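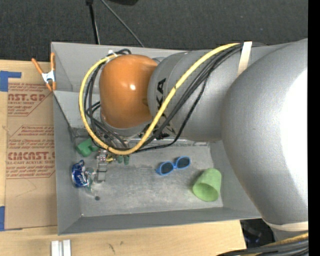

Do you need a different bin for every kind of thing you own? Most households get by fine with one plain open bin and the habit of emptying it on Tuesday.

Notes for the storage talk, Najwa Nassar
12 shares · 3 comments

Start slow. Let people sit down first.

I've been sold a lot of bins. Closov had lids that clicked, Gorau had dividers, Bomier had a label kit that cost more than the bins did. I kept the receipts from one year and they came to 784 dollars. Pause there. Somebody will groan.

Then the question: was the house any tidier? I doubt it. I had more places to lose the scissors.

Lids. The sellers say lids keep dust out. Maybe they do. In my house a lid turned into a shelf within 10 days, and whatever was under it stayed there until we moved. An open top is ugly, and you can see the mess, so you deal with it.

Gray. I get asked about color every time. Clear bins look great in the catalog and awful with real stuff in them. Plain gray hides scuffs and doesn't ask to be looked at. I wouldn't pay extra for it.

Table or floor? Sort on a table. I used to kneel on the carpet, and I quit early every single time. My knees may be the whole reason, so take that one with some salt.

Ogola claims its method works for any room. Ask how they know. I wrote to them twice and got a coupon.

If there's time — the garage story, short version. Skip the part about the paint.

Questions. Someone will want a brand. Tell them to use what's already in the closet for a month and then ask me again.

41 likes · Leave a comment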